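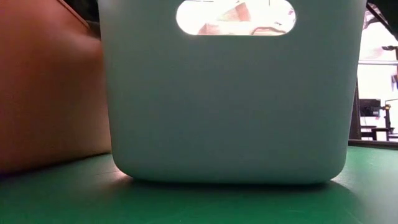
**rivas_trastero** escribió:

Llevo desde el 9 de septiembre de 2018 con el mismo trastero alquilado en Punitz y este mes me han subido la cuota a 36 euros. Son 4 metros cuadrados, sin ventana, en un segundo sótano. Guardo sobre todo papel: apuntes, revistas, facturas de cuando era autónomo. Al principio lo tenía todo en cajas de mudanza y ahora lo estoy pasando a cubos de plástico como el verde menta, de los que llevan el asa recortada en el frontal. Mi duda es si el papel aguanta bien en plástico o si es mejor volver al cartón y poner deshumidificador. El trastero no tiene enchufe, así que tendría que ser de los de bolsa.

---

**Marga_71** respondió:

Plástico siempre. Yo tuve cartón en un sótano y en noviembre las cajas de abajo estaban blandas. Perdí una colección entera de revistas de labores.

---

**comisario_de_polvo** respondió:

No estoy de acuerdo. El plástico cerrado guarda la humedad que ya trae el papel. Si metes las revistas un día de lluvia y pones la tapa, las abres al año y huelen a moho. El cartón respira. Lo que hay que hacer es no apoyarlo en el suelo: un palé o una estantería metálica y se acabó.

---

**Marga_71** respondió:

> El cartón respira

Y se lo comen los pececillos de plata. Además, el asa abierta ya ventila algo, no es un recipiente hermético.

---

**comisario_de_polvo** respondió:

Por el asa entra el aire y entran los bichos también. Para eso, hermético con bolsitas de sílice, y se cambian cada cierto tiempo. Lo intermedio me parece lo peor de las dos cosas.

---

**tornillo7** respondió:

Yo miraría primero la humedad que hay. Un higrómetro barato, lo dejas una semana y lo lees. Por debajo del 60 % da bastante igual el envase. En mi trastero de Comis estaba al 70 y compré una estantería Urnton de 135 cm de ancho. El cartón lleva ahí arriba desde entonces y está bien, pero lo del suelo lo tuve que tirar.

Otra cosa, el peso. Un cubo grande lleno de revistas no lo levanta cualquiera. Mejor varios pequeños.

---

**rivas_trastero** respondió:

Gracias. Lo del peso ya lo he notado, el primero lo llené hasta arriba y lo tuve que vaciar a medias para moverlo. He pedido el higrómetro. ¿Las facturas las guardáis todas? Tengo 7 archivadores y no sé si merece la pena.

---

**Marga_71** respondió:

Mira los plazos con tu gestor y lo que ya no haga falta, a la destructora. Te ahorras media pared.

---

**comisario_de_polvo** respondió:

En eso sí coincido. Y si vacías bastante, pregunta si tienen uno más pequeño, que 36 euros por un segundo sótano sin enchufe es caro.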